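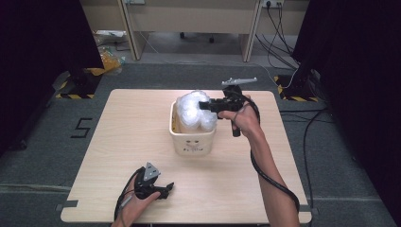

Ticket 714: Student award nominations not showing up for the selection panel
Status: Resolved
Product: Vondgate School Recognition, nominations module

Reported by the school office, 9:40 a.m.

Hello, and thank you in advance for your patience with us! We run the monthly student award through Vondgate, and our teachers have been sending in their nominations for April all week long. They each get the nice thank-you message at the end, so as far as they know everything went through. But when the panel opens its review page, there are only 4 names on it, and we know there should be a good many more (the English department alone sent in six). The winner gets a small scholarship from the bank, so we'd hate for any student to be left out over a computer problem.

Support reply, 10:25 a.m.

Good morning, and thanks for such a clear write-up. I had a look at your account and I'm happy to tell you that the nominations are all there, safe and sound. They're sitting in a holding list called Unmatched. Your student roster comes over from Gultel every night, and the last sync stopped at 72 percent, so any student past that point in the alphabet has no record for a nomination to attach to.

Could you try the following when you have a minute?

1. Go to Settings, then Roster, and press Sync Now.
2. Wait for the green check mark. Please don't close the tab, even if it looks stuck.
3. Open Nominations, choose Unmatched, and press Match Again.

School office, 11:10 a.m.

We tried it, and it got further, but then it stopped with "Timed out after 90 seconds." We tried twice to be sure.

Support reply, 11:50 a.m.

Thank you for trying it twice, that helped a lot. I've raised the time limit on our side and started the sync for you. It finished cleanly, and I ran Match Again while I was in there. Would you refresh the review page?

School office, 12:15 p.m.

They're all there, all six from English included! The panel meets after last bell, so this is just in time. Thank you so much.

Closing note: time limit left at the higher setting for this account.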